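Stendstead fits out first small office with reused furniture

Office floor refit, Wednesday update

The first of the small offices on the upper floor at Stendstead is now in use, with white tables, black wheeled chairs and wood-look flooring. The work is part of a refit by Christodoulou, the contractor for the floor, and covers 16 rooms in total. Most of the furniture was moved from the former Burnix building on the same site.

Floor area for the full job is 371 square meters. The budget for furniture was set at 2,000 dollars per room, including delivery, wiring and lighting. The first room came in under that limit — chairs and tables were already in stock and only needed cleaning and new feet.
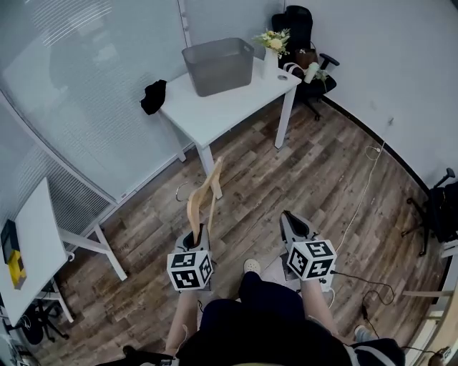
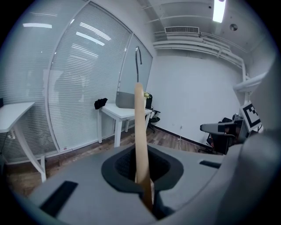 2 min read

The walls are white with a black baseboard. Plank flooring was chosen over carpet tile to let the chairs roll freely and to make single boards easy to replace. The pattern mixes brown, gray and tan.

Tables are white with thin legs and are kept light enough for two people to move. One stands with flowers in a white vase and a gray storage basket. Baskets of this type will go to each room under the Zisia storage plan, which replaces fixed drawer units with open containers. Drawer units from the old building will be sold in October.

Glass partitions have been kept on the office side, with white horizontal blinds. Tenants asked for blinds that can be closed fully during calls. A frosted panel was also retained. Desk lighting is by a black lamp with a curved neck, and Christodoulou will fit the same model in the remaining rooms.

Wiring is the main open item. A white cable still crosses the floor from the wall outlet, and floor channels are on order. Until they arrive, cables are to be kept clear of chair wheels and walking routes. Outlets will stay at baseboard height. Moving them higher was priced and dropped.

Work on the next 3 rooms starts when the channels are delivered. Access to the upper floor will be by the rear stairs while boards are being laid, and the elevator will be reserved for materials until noon each day. Tenants with furniture to store should label it with the room number and leave it in the ground floor bay by 5 p.m. on the day before work begins in their room.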